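Clincombe Indoor League: Notes Ahead of the Autumn Season

14 comments | 34 shares

Registration for the Clincombe five-a-side league closes at the end of September. As in previous years, I am setting out the arrangements on this blog for the benefit of clubs and supporters who do not receive the circular.

The league will be played in 2 divisions, with promotion and relegation decided by a single play-off. Lionel Cropper has again agreed to serve as fixtures secretary.
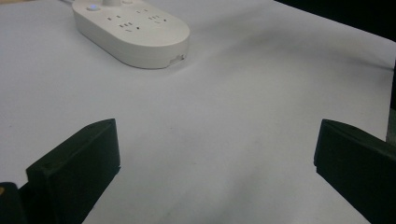 The entry fee remains unchanged. Total income from fees last season was $1,990, of which $800 was spent on hall rental for the cup rounds. Gemma Catterall has asked that payments be made by club check.

Pladby Rovers have confirmed their return after one season away – a welcome decision, in my view, given their record in the cup. Engelbrecht Athletic will enter a second team under Graham Sedgwick.

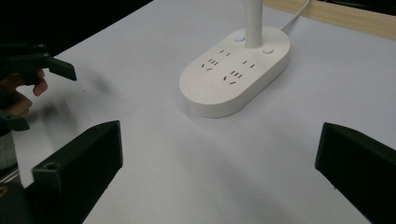 Changes to the Rules

Substitutions will be unlimited but must be made at the halfway line. A player shown two yellow cards will miss the following match. Appeals should be sent in writing to Phyllis Naylor by noon on the day after the game.

The draw for the first cup round will be held at 7 p.m. in the Clincombe hall, and one representative from each club is required to attend.

Share this post | 14 comments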